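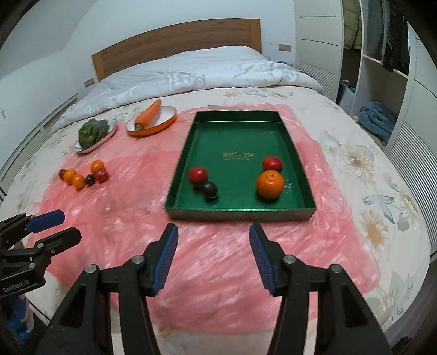 The Orange Goes Last

By the time I got to the orange I was on take 102 and I had started talking to the fruit.

You should know that I had never held a gripper before that week. The people at Vokance mailed me a pair of them in a case that looked like it ought to have a trumpet in it, with foam cutouts and a folded card that said SLOW HANDS in capital letters. One for the left, one for the right. You squeeze the trigger and the two fingers close, you ease off and they open, and the whole time a camera on the gripper is watching what you do so that, somewhere in Lornstead, a machine can learn to do it too.

I loved it immediately! I don't know how else to put it. I had spent eleven years correcting invoices for Hultden, and in all that time no one had ever wanted to know how I did anything. They wanted to know when it would be finished. Now there was a company that wanted to see exactly how I picked up a plum.

So, how do you pick up a plum? You come down from above, a little to one side, and you open the fingers wider than you think you need. Then you close them until the skin just starts to resist, and you wait. That waiting was the part I had to teach myself. My own hand does it without telling me – it closes, it checks, it closes a bit more – and for thirty-odd years I hadn't noticed it was doing any checking. With the grippers on I had to do the checking out loud, so to speak. The first afternoon I sent a cherry tomato clean under the radiator, and I had to lie down flat on the floor to get it back.

The task sheet for that day was called Sort and Return. Fruit goes from the spread to the tray, fruit goes back to the spread, 30 takes to a set, and between sets you change something. Move the tray. Turn the plates. Swap the carrot for the broccoli. The changes mattered as much as the picking, because a learner that has only ever seen one bedspread will decide that fruit lives on bedspreads with that exact flower, and then you put it in a kitchen and it has no idea where it is. I understood that completely. I had once been moved to the Clegg office for a month and couldn't find the stapler the entire time.

I worked on the bed because the table was too high for my elbows. The first sets I did straight on the flowers, and then I laid a sheet of pink plastic over them, and it was like moving to another country. Everything slid! The small tomatoes especially. On the bedspread they had stayed where I put them, and on the plastic they rolled off toward whatever dent my knee was making in the mattress. I'd reach for one and it would already be leaving. I had to learn to keep my weight still, then to come at them from the downhill side, and then (this took most of a morning) to use the second gripper as a sort of wall while the first one did the catching.

When I wrote this up in my notes I was a little ashamed of it. It felt like cheating. The sheet said nothing about walls. I sent the set in anyway, with a line at the bottom offering to do it over, and I went to make soup.

The answer came before the soup was hot. They wanted more of the wall. Could I do it with the left hand catching as well? Could I do it badly a few times, too, and then recover, and leave the recovery in?

Leave the recovery in! I read that standing at the stove and I laughed until I had to put the spoon down. All week I had been throwing away the takes where I fumbled, starting again with everything neat, and the fumbles were the good stuff. A machine that has only watched people succeed doesn't know what to do when the tomato gets away. It has never seen a tomato get away. It just stands there with its fingers closed on nothing, perfectly confident.

So I went back in and I fumbled. It is surprisingly hard to do on purpose. If you drop a plum deliberately, your hand is already on its way down to fetch it, and anyone watching would know. The fumbles had to be real ones, so I speeded up a little and let them come. I lost the plum over the edge of the tray and got it back. I pinched the carrot too near the tip and it swung around and pointed at me, and I set it down, moved along it, and lifted again from the thick end.

And then the orange. The orange was almost as wide as the fingers would go. Every other piece forgave you if you were a bit off to one side, and the orange did not. A bit off and the pads skated over the peel, and the thing turned in place like a globe. I tried it from the front, I tried it from above, I tried it with my tongue between my teeth. "Come on," I told it. "You've got nowhere to be."

What worked was letting it turn. I touched one pad to the peel and waited for it to roll against the side of the tray, and when it stopped I closed the other finger, and up it came, heavy and steady, and I held it over the pink plastic for much longer than the task sheet called for. I wanted the learner to get a good look.

I wrote the date in the notebook, September 23, 2023, and next to it: let it roll, then close. Then I put the orange down on the far side, picked up the tray, turned it the other way around, and started on the next set.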